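Lakiton: Plain-Language Notes on Burglary and Trespass Law

Version 3

What you get

Lakiton is a set of short, everyday-English explanations of how burglary, criminal trespass and unlawful entry are defined, paired with questions that regular people ask about them. There are 1,115 entries in this release, and I'm really happy with how this one came together! If you build legal help tools, teach an intro criminal law class, or just like clear writing about the law, I hope you'll dig in.

Each entry has a question, a plain answer, a short list of the legal elements involved, and a note on how the answer can change from state to state. The longest answer is 200 words. That limit was hard to keep (burglary has a lot of history behind it), but the entries are so much easier to read for it.

Why burglary?

People mix up burglary, robbery and theft all the time, and the mix-up matters. Robbery is taking something from a person by force or threat. Burglary is usually about entering a building unlawfully while intending to commit a crime inside, and in many states the charge can stand even if nothing was taken. I love this corner of the law because one small word in a statute, like "remains," can change a whole case. 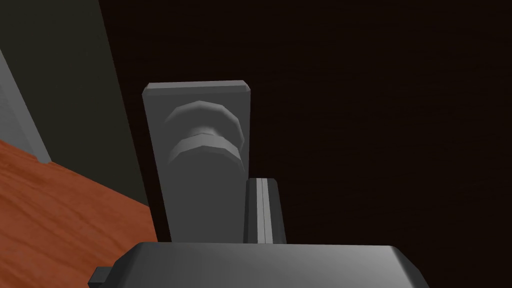
The entry element takes up the biggest part of the collection, and it's my favorite part to write. Under the old common law there had to be a "breaking," and that never required smashing anything. Turning a plain round knob like this one, on a closed door, and pushing it open could be enough, locked or not. Many modern statutes dropped the breaking requirement and ask only whether the person entered or stayed without permission. The entries tagged ENTRY go through open windows, shared hallways, attached garages, and stores that are open to the public.

Files

lakiton_main.csv: all entries
lakiton_terms.csv: glossary of 36 legal terms
rillatlow_split.csv: train and test assignments, made with the Rillatlow splitter
CHANGES.txt: edits since version 2

Fields

id: a unique number
topic: ENTRY, INTENT, STRUCTURE, DEFENSE or PENALTY
question: one or two sentences
answer: plain text
elements: separated by semicolons
varies: yes or no

Known gaps

Juvenile cases are thin. Tribal and military law are left out entirely. The PENALTY entries talk about felony and misdemeanor levels in general terms and don't give sentence lengths. The glossary borrows its layout from Onura, so a few column names look different from the main file.

Please don't use any of this as legal advice. Anyone who has been charged with a crime needs to talk to a defense lawyer in their own state.

Corrections

Send them in, please! Give the entry id and the statute you're relying on. The next update is planned for October.

Maintained by Orozco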